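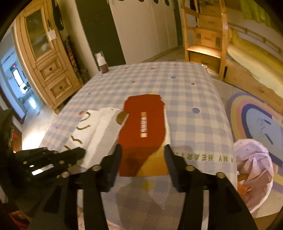 The table at Rukenetti with its checked tablecloth, a red package and a white paper bag.

Press release
29/06/2023

Jorero opens registration for the second round of "Clear Table" home evenings

Jorero, the household advice association, is opening registration today for the second round of its Clear Table evenings. The evenings take place in a furnished one-room flat at Rukenetti, and they teach one modest skill: how to empty a table at which people eat, unpack their shopping and leave their post, and how to keep it usable until the next day.

The first round began in December and was attended by over 400 residents of the Geum and Pridness districts. Many of them live in a single room, where the table is also the kitchen worktop and the desk. For such homes the usual advice about storage is of little help, as it supposes a pantry or a hall cupboard.

The flat at Rukenetti was therefore furnished in the same manner as the homes of the participants. It has a tall wooden cabinet with drawers, white wardrobe doors and a table with a checked tablecloth. Things are hung on the wall where there is no other place for them. Each evening starts with the table in its ordinary state after shopping, and the group of eight decides together what is rubbish, what is recycling and what is still food. 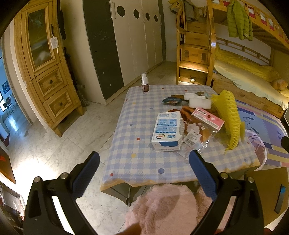
Packaging is the subject to which the evenings give the most time. Participants from the first round told us that they know well what to do with a bottle or a jar, but they hesitate with small and mixed materials. On our table a milk carton lies beside a pink package with a cartoon bunny, a clear plastic bag and a yellow foam net of the kind that protects fruit, and each of these needs its own decision. The course leaflet gives the local sorting rules for both districts, as they are not the same in Geum and in Pridness.

The second part of the evening is about what remains. Sponges, snacks and opened packages receive a fixed place in a drawer or on a shelf, and the participants write this place on a paper label. We ask them to choose the place at home before the next meeting – it can be changed later, but it must exist. One small pump bottle may stay at the back of the table, if it is used every day.

The second round consists of six meetings. The programme is the same for all groups, and previous experience is not required. Participants may bring a bag of their own packaging from home, provided that it is rinsed. Children are welcome when an adult is with them.

Participation is free of charge for residents of both districts. The number of places in this round is 474. Registration is possible at the Jorero office in Rukenetti or by telephone during office hours, and places are given in the order in which the requests arrive.

About Jorero

Jorero is a non-profit association which gives practical advice on housekeeping in small homes. It publishes leaflets on cleaning, storage and sorting of household waste, and it offers home evenings in Geum and Pridness.

Journalists who wish to attend an evening are asked to inform the Jorero press office in advance.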